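Two-Arm Sorting: Setting Up and Running the Button Exercise

Grinon Robotics Club, Bristidmont
Last updated 2020-07-09

This page covers the button sorting exercise that new members do after they have finished the single-arm pick and place. You should already know how to power up the arms, how to stop them, and how to save a position. If you don't, go back to the first page and do that part before you touch anything on the bench.

The task is simple to say. Five push-button switches start on the table, and the two arms have to put them into two trays. The right arm fills the yellow tray and the left arm fills the red one. Which switch goes where depends on your sorting plan, and you write the plan yourself.

What you need

The bench with both arms mounted
The brown cloth cover
One yellow tray and one red tray
Five push-button switches from the parts drawer, mixed cap colors
The Hidayat control software, already installed on the bench computer
Your team notebook

Laying out the table

Put the cover on first and pull it toward you until it hangs over the near edge. Small wrinkles are fine. A big fold in the middle is not, since a switch will roll into it and the fingers will come down on the cloth.

Set the trays down with the yellow one on the side of the right arm and the red one on the side of the left arm. Left and right always mean the robot's left and right. The robot faces you across the table, so its right arm is on your left. Every team gets this wrong once. Write it on the first page of your notebook.

Scatter the switches in the open space between the trays. Don't line them up. They can lie on their sides or at an angle, but leave enough room between them for the gripper to open.

Saving the positions

Open a new project in Hidayat and name it after your team. For each arm, save these positions in this order:

home
above table
above tray
in tray

"Above tray" should be high enough that the fingers clear the rim with a switch in them. Test this with a switch actually in the gripper. Teams often save it with the gripper empty and then knock the rim on the first run. "In tray" should be low enough that the switch is set down and doesn't drop.

Save two or three different "in tray" spots for each arm if you have time. If every switch is released at the same spot they end up in a pile.

The first run

Run one arm at a time. Start with the right arm at speed setting 4 and leave the left arm waiting over its own tray.

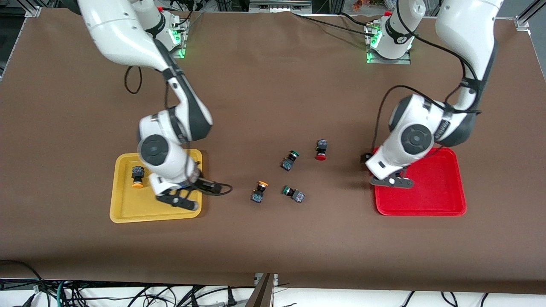 Once the right arm can pick a switch, place it, and come back to "above table" without help, do the same with the left arm. Keep a hand near the stop button the whole time. Nobody reaches over the table while either arm is enabled, even to straighten a switch. Stop, disable, fix it, then start again.

Pick the switches up by the square body. The round cap is smooth and will turn in the fingers if you grab it off center. If a switch is lying with its body at an angle, rotate the wrist to match before you close the gripper.

Running both arms

When each arm works by itself, turn on the shared zone in the project settings. This marks the middle of the table as a place where only one arm can be at a time. The second arm waits over its tray until the first one is clear.

Don't skip this and try to time it by hand. Two arms going for neighboring switches will touch sooner or later, and then you have to redo home on both of them.

Scoring

A full run is all five switches in the correct trays according to your plan. Write the plan down before you start the clock. The club record is 62 seconds, set by team Ernero, and the slowest full run we have written down is 286 seconds. Both count as a pass. A switch that lands outside a tray stays where it is, and the run is scored without it.

Common problems

The gripper closes but comes up empty. Your pick height is too high. Lower it a little at a time and try again at slow speed.

The arm stops halfway with a force warning. It is pressing on the table or the tray. Raise the position and check that the cover isn't bunched up.

The arm works on the near switches and misses the far ones. The tray or the cover has probably moved since you saved your positions. Put them back and check "above table" again.

A cable catches when the wrist turns. Stop the arm. Go back one position and turn the wrist the other way – there is nearly always a second way to reach the same spot.

When you are done

Send both arms home and disable them. Put the switches back in the drawer and leave the trays on the bench. Save the project and write your time in the notebook. The two-color handover exercise starts in September, and it uses the same saved positions, so don't delete them.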